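Trullorora Refurbished Desktop Tower: Review
by Darren Sowerby

I paid extra for the Truvdale memory kit and put it in on a Wednesday. The slots are easy to reach with the cooler off.
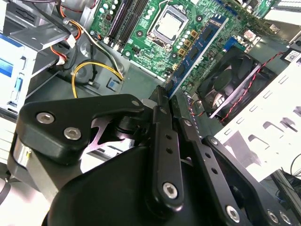
Access

The side panel comes away and the case lies flat on its side without rocking.

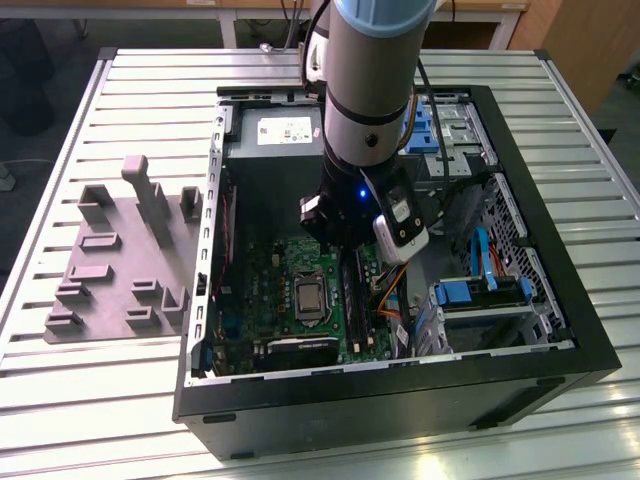

Side panel off, power supply at the top.

Drives sit in blue plastic caddies -- no screwdriver needed on mine. I put in a 500 GB disk.

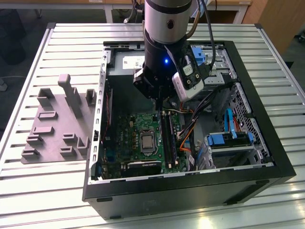
Drive bays on the right, with the blue SATA cable.

Cabling is the weak point. It crosses the middle of the case and gets in the way of your hands. 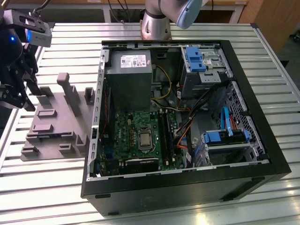 Cables between the drives and the board.

Rating: 4 out of 5. Good for spare-room office work.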